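Gripper cell good practice: gallery from the Gornwood laundry bay
Posted 04/04/2022 by Joar Solberg

Quick one, no time for a proper write-up. We got the house rules for arm work near appliances agreed with Skemach and people keep asking what they look like in practice. So, the rules, with notes. 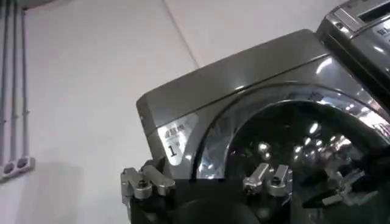

Rule we argued over most: slow down before contact, not at contact. Ours is 60 mm/s once the wrist is inside the near zone. Lundgren wanted faster. No. Approach speed gets set in the program and locked, operators don't edit it on the day.

Angle of approach. Tilted is fine, we do it a lot, but the tilt goes in the task sheet. If the sheet says level and the arm comes in tilted, stop and write it up. Don't "fix it after this run".

Door glass and rim. Shiny stuff, treat as hard to see. Depth readings off dark glass or chrome don't count as a clearance check. Use the taught position, or measure by hand with the arm powered down. The Grarkeck checklist has a box for this now, please acutally tick it.

Labels. Every machine in the bay gets a number on the front and the number goes in the log. "Washer, the gray one" is not a log entry. We had 6 of those in August and had to throw the runs out.

Walls and outlets. Anything mounted on the wall inside reach counts as an obstacle. Pipes, outlets, clips, all of it. Goes in the keep-out map before first power on. If maintenance adds something, map gets redone that same shift.

Stacked units. Check overhead clearance as well as front. Easy to forget when you're staring at the door. The upper one gets its own keep-out box, don't just stretch the lower one upwards.

Fingers and fasteners. Check the screws before each block of runs, by hand, arm off. Swap any finger with a bent tip. Spares are in the drawer under the Skemach controller, take one and sign for it.

People. One operator, one person on the stop button, and thats the same two for the whole block. Up to 5 visitors, behind the floor line. Hands out of the drum unless the arm is locked out, and locked out means your own padlock with your own key in your pocket.

Force limits. Door pull and door push are separate numbers, don't copy one into the other. Old sheet had them merged, bin it. Current sheet is version 4.

More from the Lundgren site when I get the files off the laptop. Corrections to me, Joar, before the next review pls.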